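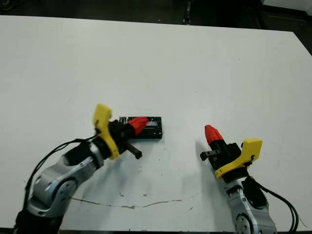
White tabletop, far edge toward the top.

Frequently Asked Questions — Room and Hall Hire at the Kitley Centre

Updated May 26, 2018

Which rooms can be hired?

The Kitley Centre offers 4 spaces for private and business events. The Zervas Hall is the largest and is suited to wedding receptions, christenings and formal dinners. The Coltik Room is used mainly for meetings and small lunches. The Upper Gallery and the Garden Room may be hired separately or together.

How many guests may attend?

The Zervas Hall is licensed for 521 guests standing. Seated numbers depend on the layout and are confirmed in writing once a floor plan has been agreed. The Coltik Room seats 41. Children and infants are included in all guest numbers.

How is a booking made?

Requests should be sent through the booking form on the Nurneo website. A request does not hold the date. The date is held when the hirer has received a written offer, returned the signed hire agreement and paid the deposit. Telephone inquiries are welcome, but dates cannot be held by telephone.

May the rooms be viewed in advance?

Yes. Viewings are by appointment and are arranged by Ourania Tsoukalas, Events Manager. A room may be unavailable for viewing while another event is being set up.
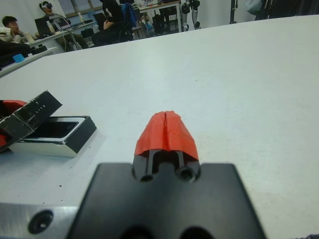

Table surface, with the room beyond.

Are tables and chairs included?

Standard tables and chairs are included in the hire fee for every room. Linen, staging and dance flooring are charged separately. Hirers who wish to bring their own furniture must say so on the booking form, and all such items must be removed by the end of the hire period.

Can an outside caterer be used?

Outside caterers are permitted in the Garden Room and the Upper Gallery. They must provide proof of insurance and a current food safety certificate before the event. Catering in the Zervas Hall and the Coltik Room is supplied by the Centre's own kitchen. Menu choices and dietary needs should be sent to Areti Balaskas, Catering Coordinator.

Is alcohol allowed?

Alcohol may be served by the Centre's bar staff only. Hirers may supply their own wine for seated dinners — a corkage fee applies to each bottle opened.

What time must events end?

Music must stop at 11 p.m. and guests are asked to leave by 11:30 p.m. The hire period includes 2 hours for setting up. Additional time may be purchased if the room is free.

May decorations be put up?

Freestanding decorations and table displays are welcome. 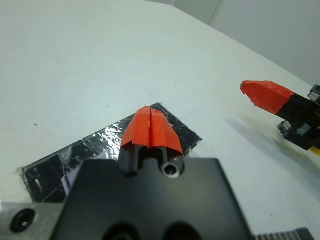

Nails, tacks and adhesive tape may not be used on walls, doors or woodwork. Candles must be enclosed in glass. Confetti is not permitted indoors, and the cost of any extra cleaning will be taken from the deposit.

What happens if an event is canceled?

Notice of cancellation must be given in writing. The deposit is not refundable, but it may be moved once to another date within the same year, subject to availability. Events booked for June are excluded from this arrangement.

Is parking available?

Guests may use the parking lot behind the building at no charge. Spaces cannot be reserved, except for accessible spaces, which should be requested on the booking form.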